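Open Day at Drenov
Saturday, June 28, 2025

We finally got to see the arms up close! Drenov opened its doors for the afternoon, and Larasati Sumampouw and I drove 62 miles to be there when they did. Around 1,501 steps on my counter by the time we left, which sounds like nothing until you know how much of the day I spent rooted to one spot, watching.

Kelechi Olaniyan gave the welcome talk and then mostly answered questions from kids. They asked better ones than I did. (How does it know when to let go? Does it get bored?)

What I loved most was how ordinary the rooms are. You walk in expecting a factory and find a wall hanging, a couch and a carpet, and in with all that, a big white arm working over a little wooden table. Melur Tambunan ran the session we sat in on, and she was happy to stop and start again whenever somebody wanted a better look.

The task that day was sorting small things between containers. It's slow going, much slower than you or I would be, and I could have watched it until dinner. 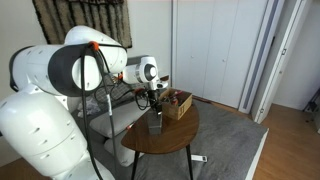 Bayu Wijaya told us the hard part is small stuff piled together, where one thing leans on another and the whole heap shifts when you touch it. Two people in our group got to choose what the arm should go for next – I was not one of them, and I'm still a bit sore about it!

Thanks to Kerttu Tuominen for the coffee and for letting us stay past closing. The next open day is in November, and Larasati has already put it on the calendar. If you went too and have pictures, send them over and I'll add them to the page.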